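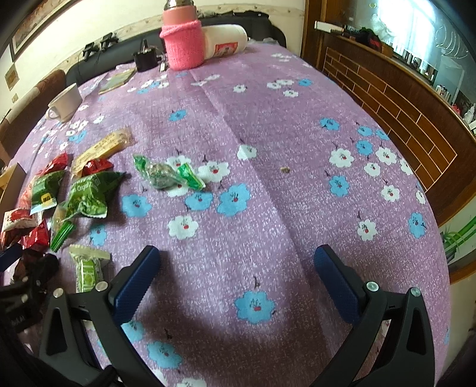 Why Do Snacks Come in Wrappers?

A guide for young readers

Many homes have a place where snacks gather. It may be a drawer, a tin, or a pile at one side of a table. The snacks may be sweet or salty, long or short, but most of them have one thing in common. Each is closed up inside a wrapper.

A wrapper is a kind of package. It is usually thin and light, and it is made to be opened once. This guide explains what wrappers do, what they are made of, what the printing on them means, and how to sort a mixed pile of snacks at home.

What a wrapper does

Food begins to change as soon as it meets the air. A cracker left on a plate overnight takes in water from the air and becomes soft. A slice of bread does the opposite. It gives up its water and becomes hard. Nuts and seeds contain oil, and when the oil has been in the air for a long time, it begins to taste bitter.

A wrapper slows these changes. It keeps damp air away from food that should be crisp, and it holds the water inside food that should be soft. It also keeps off dust, insects, and fingers. Some wrappers block light as well, which helps the food keep its color and taste.

The edges of a wrapper are important. Look closely at the end of a candy bar package and you will probably find a flat strip with small ridges. This strip is called a seal. At the factory, the two sides of the wrapper are pressed together with heat until they join. If a seal has come open before you are ready to eat the snack, show it to an adult.

What wrappers are made of

Most snack wrappers are made of plastic film. Film is plastic that has been stretched until it is very thin. Some films are clear, and some are colored. Others carry a layer of metal so fine that a stack of 1000 such layers would still be thinner than a fingernail. The metal makes the inside of the wrapper shiny and helps to keep out air and light.

Paper is also used. Plain paper lets water and oil pass through, so paper wrappers often have a thin coating on the inside. A wrapper may look like paper and feel like paper and still contain some plastic. For this reason, it cannot always be placed in the paper recycling bin.

A see-through wrapper does a special job. It lets the buyer look at the food before choosing it. On the table at the top of this page, one candy has a clear and green wrapper, and the speckled filling shows through. The other packets nearby rely on color and printing to tell us about themselves.

Why the colors are so bright

Companies choose the color of a wrapper with care. In a store, one snack may stand on a shelf beside dozens of others. A bright red or green package is easy to find again.

Color can also give a hint about flavor. Green is often used for apple, lime, mint, or green tea. Red is often used for strawberry, cherry, or something spicy. Tan and brown are popular for chocolate, nuts, and grains. There is no rule that makes companies follow this pattern, however. The same green might mean mint on one package and seaweed on another. Reading the words is the only way to be certain.

Our table has red, green, tan, and dark brown wrappers on it. You may wish to guess what flavors such colors could stand for and compare your guesses with those of a friend.

Reading the small print

The largest words on a wrapper are generally the name of the snack. The smaller words often tell us more. Look for these parts:

Ingredients. This is a list of everything in the food. In the United States, the ingredient that weighs the most comes first, and the one that weighs the least comes near the end.

Allergy information. Some people become ill if they eat certain foods, such as peanuts, milk, eggs, or wheat. The label must tell them when one of the major foods of this kind is in the snack. If you or a friend has an allergy, an adult should read this part before anyone takes a bite.

Date. Many packages carry a "best by" date. The maker expects the snack to taste its best until then.

Serving size. This tells how much of the food the numbers on the label describe. A small bag may hold more than one serving.

A very small candy may have no room for all of these words. The missing information is then printed on the larger bag or box in which the candies were sold. It is wise to keep that outer package until the last candy has been eaten.

Sorting a snack pile

Sorting is a useful skill. Scientists sort rocks, leaves, and shells in order to study them. Pupils at the Iltthorpe Learning Center sort snack packets every September, when the class cupboard is filled for the new school year. The same activity can be done at home with the permission of an adult.

You will need a clean table, a mixed group of wrapped snacks, and a sheet of paper for your notes. A tablecloth makes the packets easier to pick up, and it catches crumbs, which can be shaken outdoors afterward. Move cups, bottles, and thermoses to the back of the table, and make sure their lids are closed.

1. Wash and dry your hands.

2. Spread the snacks out so that none is hidden under another.

3. Sort them by color. Decide what to do with a wrapper that has two colors, and write down your decision.

4. Mix them together and sort again by shape. Put the long bars and sticks in one group and the flat packets in another. Small twisted candies may need a group of their own.

5. Sort a third time by date, with the earliest date at the front. Shops arrange food in this way so that older food is used first.

6. Put the snacks away in the order of your last sort.

Each sort gives different groups, although the snacks are the same. Scientists call the idea behind a group a "property." Color, shape, and date are all properties. Children aged 7 and older may like to sort by 2 properties at the same time, such as long and green.

Where the wrappers go

An empty wrapper is light, and the wind can carry it a long way. On the riverside path at Desovbridge, pupils from the Center once spent a Friday morning picking up litter and filled their sacks with nearly 1000 wrappers. Many of the wrappers were faded, but few had begun to break down. Plastic film can last for many years outdoors.

Put every wrapper in a bin as soon as it is empty. If there is no bin close by, fold the wrapper and keep it in a pocket or bag until you reach one. Some towns and stores collect plastic film for recycling. An adult can help you find out what is accepted where you live.

Larger packages can sometimes be used more than once. A clean snack box can hold crayons, and a jar can hold buttons. When a family buys one large bag and shares it out into small containers with lids, fewer wrappers are needed.

Words to know

Film: plastic that has been made very thin.

Ingredient: one of the things that a food is made from.

Property: something about an object that can be used to describe or sort it, such as its color.

Seal: the place where the sides of a package are joined to keep it closed.

Serving: the amount of a food used to work out the numbers on its label.

Related guides for young readers

How Does a Thermos Keep Soup Warm?
Where Does Chocolate Come From?
Setting the Table, Step by Step
Why Does Bread Go Stale?
The Nindis Book of Kitchen Measuring
Patterns on Cloth: Flowers, Stripes, and Checks
Visiting the Tamošiūnaitė Bakery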